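Visit report: garment handling with hand-held grippers, Tarkstead

Visit of 12/11/24. Circulated to members of the working group on good practice in hand-guided gripping.

Purpose

The group's draft guidance note on hand-held gripper work outside the laboratory has been open for comment since the spring. Most of the comments received concern clause 3 (preparing the work area) and clause 5 (handling of soft goods). Bineo offered to let us watch a working session at its Tarkstead site, where operators fold and unfold clothing with hand-held grippers in furnished domestic rooms, so that the two clauses could be read against the work itself. I attended for the group. Our host was Gudrun Böttcher, who is responsible for operating procedures at Bineo and wrote most of the site rules quoted below.

I was given the site rules in advance, in version 2. They run to 62 numbered items, many of them a single sentence. I did not review the software, the recording format or anything to do with how the material is later used, and this report should not be cited for those matters.

Arrival and briefing

Visitors sign in at the Görtz building, next door to the main entrance, and are walked across. The briefing is given standing up and covers pinch points, where to stand, what to do if an operator says "stop", and a request not to speak to operators while a garment is in hand. Loose lanyards are removed at this stage. I had not thought of my own as a hazard until I was asked to put it in my pocket. Our draft says nothing on lanyards for observers, only for operators, and I propose that it should.

The stop word is worth recording. Anyone present may use it, visitors included. The operator opens the fingers, lowers the tool and waits. There is no requirement to justify the call at the time, but it is written into the session log afterwards with the reason, if there was one. Ms Böttcher said that an earlier version of the rules required the reason to be given on the spot and that people were reluctant to speak up. The present wording is better and I recommend we borrow it.

The work area

Bineo's rules make a distinction which our draft lacks. They separate the "work surface", the "reach zone" and the "surroundings". The work surface carries the garment. The reach zone is the space through which either tool or either elbow may pass. The surroundings are everything else in the room and are deliberately left as a household would have them: bedding, storage, shoes, bottles, bags. The rules forbid tidying the surroundings for appearance. They do require the reach zone to be checked before every garment, and they place that duty on the operator by name.
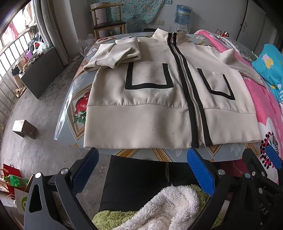 Cream zip-up jacket on a covered table, one sleeve folded inward and the other still extended over the bedding.

The jacket raises a point that came up in the comments from Grorix last month. Clause 3.4 of our draft says that the article "shall lie wholly within the work surface before gripping begins". On a household table with bedding beside it, a sleeve laid out at its natural length will leave the table. Read strictly, the clause would rule out this arrangement altogether or force the operator to fold the sleeve by hand first. Bineo's equivalent item allows part of a garment to rest on an adjoining soft surface, on condition that the part is supported and that the operator can see it. I think that is the right test. A sleeve hanging free towards the floor is a different case and should stay excluded.

Printed and glossy table coverings are also permitted on site. Our draft asks for a "plain matt surface where practicable", a phrase carried over from the older bench-work note. Ms Böttcher's view is that the phrase has no place in guidance for domestic work, because nearly every operator will read "where practicable" as an instruction to cover the table with something grey. I agree with her about the phrase. I am less sure about reflections. A shiny covering near a bright window gives strong streaks of light, and the rules might at least ask that the operator record it. The present log sheet has a box for lighting but it offers only "day", "lamp" and "mixed".

Clear plastic edging that hangs over a table side should in my opinion be checked in the same way as a cable: can it catch on a finger or linkage as the tool comes up from below? Neither document mentions it.

Floor items

The site rules allow bags, bottles and small furniture on the floor in the surroundings, but not on the operator's standing area or the path between two standing positions. The path is not marked with tape. The operator walks it once before starting, without tools. This takes a few seconds and seems to me more reliable than tape, which in my experience is laid once and then ignored when the table is moved.

Our clause 3.7 asks for floors "free of loose objects". No furnished room will meet that. I propose replacing it with wording on the standing area and path, with bottles named expressly, as a cylinder underfoot is a worse hazard than a bag.

Tool checks

Before the first garment of a session the operator checks each gripper for free movement of the fingers, seating of the pads and security of the pins and screws. The check is done by eye and by hand. A tool with a lifting pad is withdrawn, and gluing a pad back on during a session is forbidden. The rule gives no limit for pad wear. When I asked, I was told that wear is judged against a new pad kept in the tool cupboard for comparison. That is workable for a single site but cannot be written into a general note without some further description, and I have asked for photographs of a pad considered fit and a pad considered worn.

Exposed springs and open linkages received some discussion. Thin knitwear, trailing threads and drawcords can enter an open linkage from the side while the operator is watching the fingertips. Site practice is to approach with the fingers leading and to keep cloth off the body of the tool as far as the fold allows.
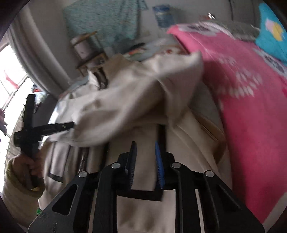

As far as the fold allows is, of course, the difficulty. A bulky garment being turned will fall where its weight takes it, and some of it may come to lie over or behind the tool. The rules deal with this in item 41: if cloth covers any part of the linkage, the operator shall not close the fingers further until that cloth has been seen to be clear or has been lifted away with the other tool. Using the free hand is not allowed while the fingers are under load. I would take the item into clause 5 nearly word for word, changing only "seen to be clear" to "seen or felt to be clear", on which members may differ.

Sleeves and cuffs

Operators' own clothing is covered by one short item, which asks for close-fitting cuffs or sleeves rolled above the elbow. Knitted cuffs count as close-fitting. Wide cuffs, bracelets and wristwatches with open buckles do not pass. Gloves are left to the operator, and opinion at the site is divided. The argument against them is loss of feel at the handle. Our draft makes thin gloves mandatory, and I could find no one who knew where that requirement had come from. It may also be a survival from the bench-work note. I suggest we mark it for deletion and see who objects.

Two tools, one operator

Clause 5.2 of the draft assumes that one tool holds and the other moves. In practice the roles change several times in a single fold, and the site rules do not assign them. What they do require is that the two tools are not crossed over each other at close quarters, and that on any change of roles the holding tool closes before the moving tool opens. This order is taught from the first day with a towel. Shirts come next, and padded or zipped outerwear last.

Zips have an item of their own. Metal teeth and pullers must not be gripped directly with the padded fingers; the cloth beside the zip is taken instead. The reason given is damage to the pad surface. Whether a garment is folded with the zip open or closed is decided beforehand and noted.

Breaks and records

Operators rest after every third garment, with both tools laid down. The rest may not be saved up. The log is kept on paper in the room and typed up at the end of the day, a duplication which Ms Böttcher would like to be rid of, though she admits that the paper sheet is the only one which ever contains remarks.

Points for the group

Clause 3.4: allow supported overhang on to an adjoining soft surface within the operator's view.

Clause 3.7: replace the requirement for a clear floor with one for a clear standing area and path.

Clause 5.2: drop fixed roles; add the order of closing and opening on a change.

New item in clause 5: cloth over the linkage, after Bineo's item 41.

New item in clause 6: lanyards and loose items worn by observers; stop word open to all present.

Gloves: deletion proposed, comments invited.

Surface finish: delete "plain matt surface where practicable". Recording of reflections to be discussed.

Bineo has agreed to the quotation of its rules in the next draft provided that the version number is given. The pad photographs will be sent round when they arrive. Comments on this report should reach me before the end of November, preferably against the clause numbers of the current draft and not those of the spring edition, which differ from clause 4 onwards.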